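Urnel rules

The Urnel rules are a set of working rules for two-armed robots that handle household goods on a tabletop while people are present. They cover the layout of the table, the routing of cables on the arms, the handling of cloth and other soft items, and the record kept of each session. The rules take their name from Urnel, where the first version was drawn up by Heriberto Ñahui and Sandamali Hettiarachchi. They are voluntary and do not replace national machine safety law or the maker's manual.

Scope

The rules apply to pairs of arms fixed to one body and working over a single flat surface. Mobile robots are covered only while they stand still. Arms behind a locked fence are left out. An annex deals with items that change shape when held, such as towels, bags and garments.

Table layout

The work area is the part of the surface both grippers can reach. Items not needed for the current task may stay on the table, but they are to be placed beyond the work area, in a single row where possible. Hard items with handles or lids should stand where a lifted cloth cannot catch them. Coverings such as cardboard are allowed if the sheets lie flat and the seams are taped down. A loose seam is treated as a fault, and work stops until it is fixed.

Two-arm holding

When both arms hold the same item, the rules treat them as one machine. A stop sent to either arm must stop the other. Cloth is to be held near its ends and kept low over the table, with no more pull than is needed to take out the slack. The limit on pulling force is set at 21 newtons for woven cloth. Neither gripper may open until the operator or the control program has confirmed that the item is supported or may safely drop.
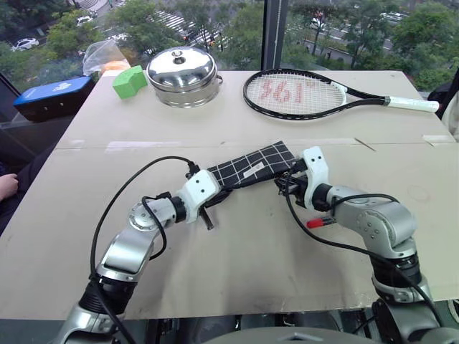

Brayan Bermúdez has objected that the force limit was set with new cloth in mind and is too high for worn fabric, which can tear at the hem well before that point. He has asked for a lower figure, or for a test pull on a spare piece before each session. The current text leaves the test pull to the operator.

Cables

Cables running to the grippers need enough slack for the full turn of the wrist. The slack should form a wide curve on the outer side of the arm, away from the other arm. A cable may touch the tabletop but must not pass under the held item. Ties are checked every 200 cycles and replaced at 2,000 cycles whether or not they show wear.

People near the table

People may stand or sit at the sides of the table. Hands are to be kept out of the work area while the arms are powered. One person in each session is named as the operator and keeps the stop button within reach. Anyone else present must be able to say who the operator is. Long sleeves, scarves and lanyards are tied back or taken off.
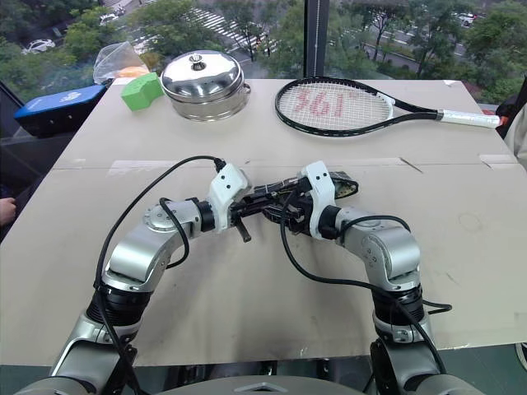

Urnel, September

The revised text came into use this month at the Davix and Derken workshops. The main change is to the annex on soft items, which now includes padded covers and cases. Such items can hide the gripper fingers from view, so the operator must check the grip from a second angle before the arms are raised. The section on cables was also reworded, and a table of tie sizes was dropped.

Records

Each session has a log sheet listing the operator, the items used, the number of cycles and every stop with its cause. Eusebio Ríos reviewed the sheets from the trial period, which covered 1,905 cycles, and found that the cause was left blank for many of the stops. The log sheet now has a fixed list of causes and a line for remarks. Sheets are kept with the machine and are handed over when it changes site.

See also

Collaborative robot
Emergency stop
Cable management
Risk assessment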